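How do you rotate stored water without wasting it?
Posted Aug 13, 2024 in Water & Storage

Flascombe
I finally got serious this year and filled a bunch of those stackable containers with tap water for the spare room. Now I'm reading I should dump and refill them every six months?? We're on a meter here and my last bill was already $292, so pouring good water down the drain makes me a little crazy. I didn't add any bleach, just rinsed and filled. Do I really need to swap it that often, and what do you all do with the old stuff? Also my spouse wants to know if the floor can take the weight, lol.

Teixeira
I do mine twice a year, once in December and once in early summer, and none of it goes down the drain! Old water goes on the tomatoes, in the washing machine, or in the toilet tank (great practice for an outage, by the way). I only do 2 containers at a time so it never feels like a chore, and I put a strip of masking tape on each one with the fill date. 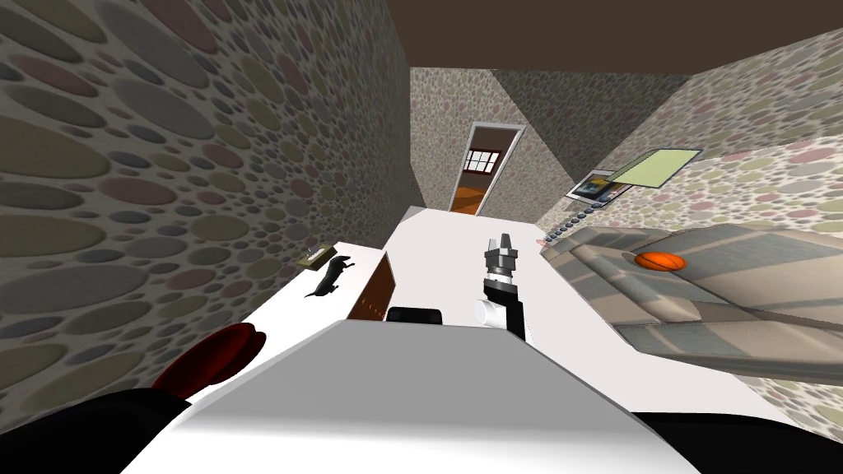
On the weight thing, water is a little over eight pounds a gallon, so it adds up quicker than you'd think. I keep mine low and along the walls, never in one big stack in the middle. If you're upstairs in an older house I'd ask somebody who knows floors before adding more. And keep them away from gasoline or paint, plastic can pick up the smell.

Candville
just buy a filter and quit worrying. mine's been in the closet 2 years, tastes flat but pour it back and forth between cups and it's fine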